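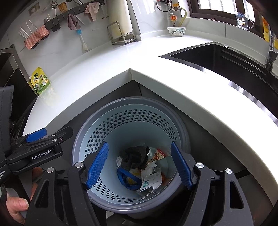 Attachment 1: bin under the counter corner, with liner

Totis Collections Support
Ticket: Textile store, webbing clothes moth counts rising after freezer treatment
Status: Resolved, monitoring continues
Opened: Mar 6, 2025
Site: Tomoana textile store
Product: Kanine freezer controller, Fitelov pheromone traps

Reported problem

Trap counts in the textile store have gone up in two consecutive checks. All incoming wool and fur items pass through the chest freezer before they go on the shelves. The controller log shows every cycle as complete. The catches are adult males on the traps closest to bay 4. No live larvae found on objects. Fresh frass found on the shelf under a rolled wool carpet, same bay.

Steps taken by site before opening the ticket

Replaced all trap lures. Vacuumed the floor and skirting in bay 4. Bagged the carpet in polyethylene and moved it to the isolation room. Checked the door brush strips; one was worn and has been replaced.

Support, first response

Please send the following:
- controller log export for the last complete cycle, with the core probe channel included
- trap map with positions and dates of lure changes
- packing method for rolled items, including the thickness of the roll
- setpoint and hold time as entered on the controller, copied from the screen and not from your written procedure

A lure change can raise a count by itself. Old lures lose strength, and a fresh one will pull in males that were already in the room. Do not compare the next check with the previous one until we have the dates.

Site reply

Log and map attached. Lures were changed after the second high count, so they do not explain the rise. Rolled carpets are wrapped in acid-free tissue, then polyethylene, taped at both ends. Air is pressed out by hand. The setpoint matches our procedure. The core probe channel is in the export but the line is flat at the same value as the air channel.

Support, second response

Two channels giving identical readings through the whole cycle is not normal. The core of a dense roll lags well behind the air during cooling. If the core line sits on top of the air line, one of these applies:

1. The core probe is not in the object. It is hanging loose in the cabinet.
2. Both channels are assigned to the same input.
3. The probe lead is damaged and the controller has fallen back to the air sensor.

Test: with the freezer running, hold the tip of the core probe in your closed hand outside the cabinet and watch the screen. If the core value rises, the probe and input are good and the fault is placement. If it does not move, go to Settings, Inputs, and read back the assignment for channel 2.

Site reply

Core value did not move. Channel 2 is assigned to input 1. Input 1 is the air sensor. We do not know when this was changed. The settings page has no history.

Support, third response

That accounts for the short cycles. The controller starts the hold timer when the core channel reaches setpoint. With channel 2 reading air, the timer starts as soon as the cabinet is cold and the middle of the roll may still be well above the target. Thin flat items were probably treated correctly. Dense or rolled items should be considered untreated.

Corrective action:
- Assign channel 2 to input 2 and save.
- Repeat the hand test. The core value should climb and the air value should stay put.
- Run one cycle with a dummy roll of scrap wool felt, probe in the center. Export the log.
- Retreat all rolled and padded items processed since the last known good log.
- Keep objects sealed after the cycle until they are back at room temperature. Condensation forms on the outside of the bag and must not reach the textile.
- Lock the settings page. Menu, Access, PIN required.

Site reply

Done as listed. The dummy cycle ran much longer than before and the core line now trails the air line as described. We pulled the old logs and found the last one with separate lines. Every rolled item since then is back in the queue — the carpet from bay 4 went first. Settings page is locked.

One question. Do the trap positions need to change while retreatment is under way?

Support, closing note

Leave the traps where they are so the counts stay comparable. Add one extra trap in the isolation room and log it separately. Keep the lure change interval fixed. If bay 4 still catches adults after the last rolled item has been retreated, look for a source in the building fabric: felt pads under shelving, debris below floor vents, old bird nests near air intakes. Reopen this ticket with the trap map if that happens.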